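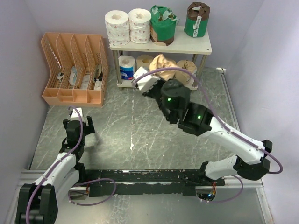 Three weeks with the Utik reader

I am reading a lot on paper and I was always a little against electronic readers. My wife has one and she is happy with it, but for me the page was too slow and the light too blue. So when my old tablet stopped charging in September, I did not plan to replace it with an e-ink device. I wanted to buy a cheap tablet and finish with the matter.

Then Amândio Salgado, with whom I worked at my previous job, told me that he was selling his Utik, the larger model with the pen. He had used it for one winter and then he changed to the newer one. We agreed on 80 euros, with the cover and one spare tip for the pen. I think this was a fair price for both of us.

I have used it every day for three weeks now, so I would like to write what I think while it is still fresh.

The screen is the best part. It is matte and it has the feeling of thick paper, and in the afternoon, when the sun comes directly to my desk, I can read it without moving the chair. With the tablet this was not possible. The front light has two sliders, one for strength and one for warmth. I put the warmth near to the maximum and I have not touched it again. Books open quickly. Big PDF files are another story, and I had one manual with many drawings where I waited 5 seconds for each page. For a novel you will not notice any problem.

The pen I like less than I expected. Writing is pleasant and the line follows the hand quite well, but the eraser is on the other end and I turn the pen all the time like a school pencil. Also the magnet in the cover is weak. Two times already I found the pen at the bottom of my bag. 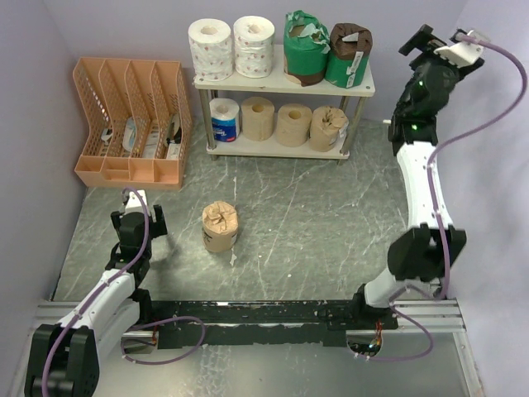 The software is where I have the most complaints. To put a book on the device you can use the cable, or you can use the Utik account, which asks for your birthday and your phone number before it lets you do anything. I used the cable. On my computer the device was recognized immediately, but the folder for books is hidden inside another folder with a name that says nothing, and I had to look in the forum to find it. After that it was simple. I copied 40 books in one evening, and the covers appeared correctly for almost all of them.

The dictionary is good for English and poor for Portuguese. When I press on a verb that is conjugated, it often tells me that the word does not exist. Rosário Prata wrote to me that it is possible to install a different dictionary file, and she sent me the one she uses. It is better, although it opens with a small delay. Thank you, Rosário!

About the battery I can say only good things. I charged it to the full when it arrived, and after the first two weeks it still showed 30 percent, with the light always on in the evening. I switch off the wireless when I do not need it, so maybe your result will be different.

Before I decided, I also tried the Vokar in a shop. It is lighter and it has real buttons for turning the page, and I confess that I miss the buttons. But the screen is smaller, and for articles with two columns I would need to zoom all the time. If you read only novels, I would look at the Vokar first.

One more small thing, for people who buy a used one like me. Ask the seller to remove the device from his account before he gives it to you. We forgot this, and for two days I was receiving the notes that Amândio was writing on his new device. It was mostly shopping. He removed it from his phone later and the notes disappeared from mine after the next restart.

I will keep it. Next I want to try exporting my handwritten notes as text, which the menu promises in eleven languages. My handwriting is quite bad, so I will write again when I have some results, probably before the end of October.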